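4.2 Sorting the boards

The second stage of the study concerned what happens to a control board between the moment it is declared dead and the moment anyone agrees on why. We took in 447 boards through the Notley repair counter, most of them green, most of them accompanied by a handwritten label reading "faulty", which narrowed matters less than one might hope. Large capacitors were examined first. They are easy to find, they have a reputation, and repairers blame them much as families blame the youngest.
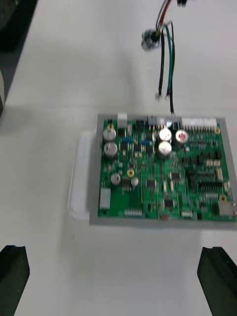 Hiwot Mamo, reading an early draft, objected that the reputation is partly our own doing: repairers look at the big cans first, so the big cans get the blame, and a tired connector can go on failing in peace for years. She asked that connectors be given a column of their own on the record sheet.

They were given one. It proved the most heavily used column on the sheet and also the least legible. Jolien Mertens and Luuk Jansen each went through the same 100 boards without conferring, and disagreed mainly over what counts as a connector problem — a bent pin, a dull pin, or a pin somebody simply disliked the look of. We settled on bent and dull.

Figure 4. A populated board on its grey plate, with silver capacitors and a white connector along the left edge.

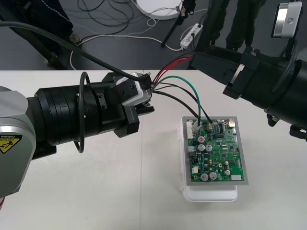
Boards that passed both readings went on to the Gumura shelf, where they waited for a powered test. The wait was longer than planned. By August the shelf had acquired a second shelf, and the labels had begun to migrate between boards whenever the door was opened. We therefore wrote the number on each plate in marker pen, a method that does not appear in the original protocol and has outlasted most of it.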